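Nirnwood Tabletop Set, release 2
README and data card

Last revised May 27, 2024

Contents of this file
1. What you receive
2. Intended use
3. Collection
4. Directory layout
5. Record format
6. Quality checks
7. Known limits
8. Licence and support

1. What you receive

Nirnwood Tabletop Set is a paid collection of manipulation recordings made with a hand-held two-finger gripper. It is sold on its own or together with the Tănase finger kit, which is the hardware used to make it. Customers who bought the kit only can skip to section 5, as the recorder supplied with the kit writes the same format.

Release 2 contains 2469 episodes. Each episode is one attempt at one short household task, from the moment the operator presses record to the moment the operator presses stop. The episodes are divided as follows:

train: 2240
validation: 159
test: 70

The split is by table arrangement. Two episodes recorded on the same arrangement are always in the same split. Release 1 was split at random, and scores obtained on it should not be compared with scores from release 2.

2. Intended use

The set is meant for training and testing policies that move light kitchen and table objects with a parallel gripper. Typical tasks are picking up a plate, placing it in a rack, moving a cup from one spot to another and returning a utensil to its holder. Customers have also used it to pre-train visual encoders, and the licence allows this.

It is not suitable for work on force control. No force or torque signal was recorded. Finger opening is recorded, but the pads are soft and the opening at contact depends on how hard the operator squeezes. Do not treat it as a measure of object width.

It should not be used as the only evidence that a system is safe to run near people.

3. Collection

All episodes were recorded at two sites, Pledavcombe and Stidadholm. The sites use the same finger kit and the same recorder version. They differ in table height and lighting, and the site is given in the metadata for each episode.

Operators worked from a written task card. The card gives the object to be moved and the place it should end up. It does not give a path, a grasp point or a time limit, and the variation between operators on these points is left in the data.

Tables carry objects that have no part in the task. These are ordinary kitchen things such as toasters, bottles, trays of dry food and wire holders. A policy trained only on bare tables tended to fail when anything else was put down beside the target, and release 1 had too few of these arrangements to help. In release 2 every arrangement has at least one object that is not named in the task text.

Dish rack tasks are the largest group. They are harder than they look on paper, as the plate has to be turned so that its edge lines up with a slot, and the rack may stand at any angle to the table edge.
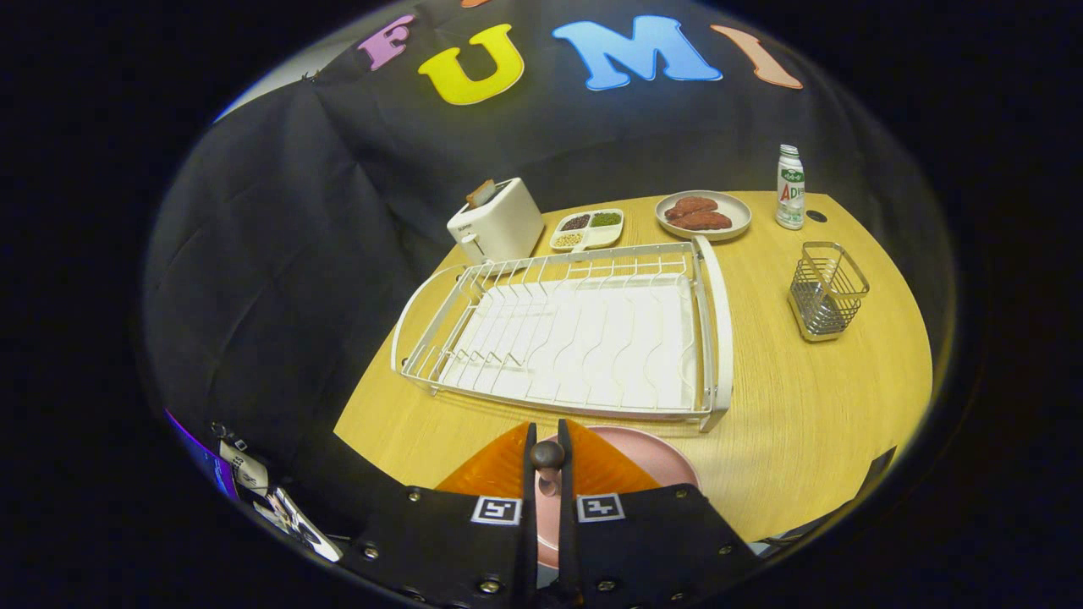 The rack group is also the one where operators needed the most attempts. Failed attempts are kept and labelled. They are stored in the same directories as the successful ones, and the field "outcome" must be read before filtering. A loader that ignores this field will train on both.

Square markers on the fingers are used to recover the opening. They are visible in most frames and have not been masked or painted over. If your model is to run on a gripper without markers, plan to crop or mask the lower part of the view yourself. A script for this is in tools/mask_fingers.py. It takes one argument, the episode directory, and writes a new video beside the old one without changing the original.

4. Directory layout

nirnwood_r2/
 README.txt
 LICENCE.txt
 splits/
 train.txt
 validation.txt
 test.txt
 episodes/
 000001/
 video.mp4
 pose.csv
 opening.csv
 meta.json
 tools/
 check_episode.py
 mask_fingers.py
 resample.py

Episode numbers are fixed. If an episode is withdrawn its number is not used again.

5. Record format

video.mp4
Colour video from the wide-angle camera on the gripper. The lens leaves a dark border at the corners. It has not been cropped or corrected. Lens parameters are in meta.json under "lens".

pose.csv
Time, position and orientation of the gripper. Position is in metres and orientation is a unit quaternion in the order w, x, y, z. The origin is the gripper pose at the first sample of the episode, so positions cannot be compared directly between episodes.

opening.csv
Time and finger opening in millimetres. Where one of the markers could not be read, the value is filled in from its neighbours and the column "filled" is set to 1.

meta.json
The fields are:
 task_text: the instruction as given on the task card
 site: pledavcombe or stidadholm
 arrangement: identifier of the table arrangement
 outcome: success, failure or unclear
 lens: parameters of the lens model
 recorder: version string

Times in all files are in seconds from the start of the episode and share one clock. The video and the pose are not sampled at the same rate. Use tools/resample.py if you need them aligned, or interpolate the pose at the video times. Orientation should be interpolated as a rotation and not column by column.

6. Quality checks

Each episode goes through check_episode.py before it is accepted. The script rejects an episode if a file is missing, if times run backwards, if the pose jumps by more than the set limit between samples, or if too many opening values had to be filled. The limits are listed at the head of the script and can be changed.

Outcome labels were entered by the operator and then reviewed by a second person who had only the video. Where the two disagreed the label is "unclear". These episodes are found in train only.

The pose was compared with a fixed tracking system at Stidadholm during April. The error is largest during fast turns of the wrist and when the view is mostly filled by a plain cloth or a blank wall. The comparison was not repeated at Pledavcombe.

7. Known limits

Transparent objects are rare. A policy trained on this set should not be expected to pick up glasses.

All tables are indoors and lit by artificial light or a mix of artificial light and daylight. There are no recordings in direct sun.

Task texts are in English only. Labels and lettering seen in the videos may be in other languages and have not been transcribed.

Some episodes contain a pause of several seconds before the first movement. They have not been trimmed. If pauses cause trouble in training, drop the leading samples where the speed is close to zero.

The recorder versions before 1.4 wrote the quaternion in the order x, y, z, w. All files in release 2 have been converted, but recordings made by customers with an older kit will still have the old order.

8. Licence and support

The licence covers one organisation. Trained models may be distributed freely. The recordings may not be passed on, in whole or in part, except for single stills and clips of up to ten seconds used in papers or talks.

A trial pack of 1000 episodes, taken from train only, is available under the same terms. It has the same layout and the same episode numbers, so it can be replaced by the full set without changes to your code.

Faults in the data should be reported with the episode number and the output of check_episode.py. Withdrawn episodes are listed in splits/withdrawn.txt, which is absent from this release because none have been withdrawn so far.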